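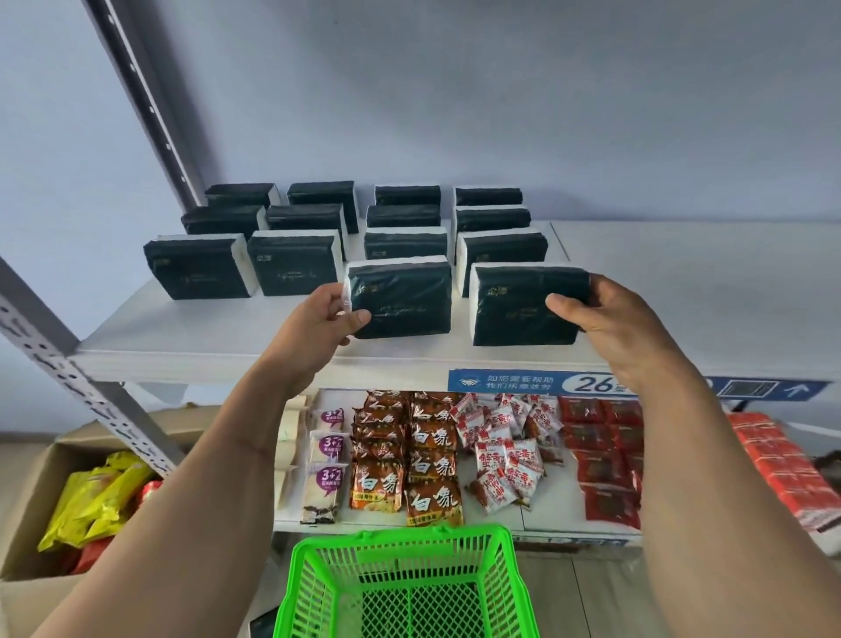 Paquetes de pañuelos faciales en el estante superior de una tienda pequeña.

Surnis amplía a 223 tiendas de proximidad su servicio de reposición agrupada

La distribuidora Surnis incorpora en febrero 71 establecimientos a su servicio de reposición agrupada para productos de higiene y papel. Con esta ampliación, la red pasa a 223 tiendas, todas ellas abastecidas desde el almacén regional de Helledar.

El servicio sustituye los pedidos individuales por categoría por una única orden semanal. El comercio transmite sus existencias antes de las 18:00 h y el sistema Dranuvis calcula la cantidad a servir a partir de la venta media de las cuatro semanas anteriores, el plazo de entrega y el stock mínimo fijado por el titular del establecimiento. La propuesta puede modificarse hasta las 20:30 h. Pasado ese plazo, la orden queda cerrada y se prepara en turno de noche.

El catálogo disponible comprende 1.223 referencias, de las cuales 571 admiten el fraccionamiento de la caja de origen. Esta modalidad está dirigida a superficies de venta reducidas, en las que la unidad logística completa supera la rotación mensual del artículo. El recargo por fraccionamiento se aplica por línea de pedido y figura desglosado en el albarán.

La preparación se realiza en cubetas retornables suministradas por Zaugg, apilables y con tapa abatible. Cada cubeta lleva una etiqueta con el código del establecimiento y el orden de descarga en ruta. Las cubetas vacías se retiran en la entrega siguiente y no generan depósito.

Las incidencias por rotura o diferencia de cantidad deben comunicarse en un plazo de 48 horas desde la recepción, indicando el número de albarán. El abono se incluye en la factura del mes en curso.

Los comercios interesados pueden solicitar las condiciones de alta al departamento comercial de Surnis. El alta no exige volumen mínimo de compra durante los tres primeros meses.

Surnis. Departamento de Comunicación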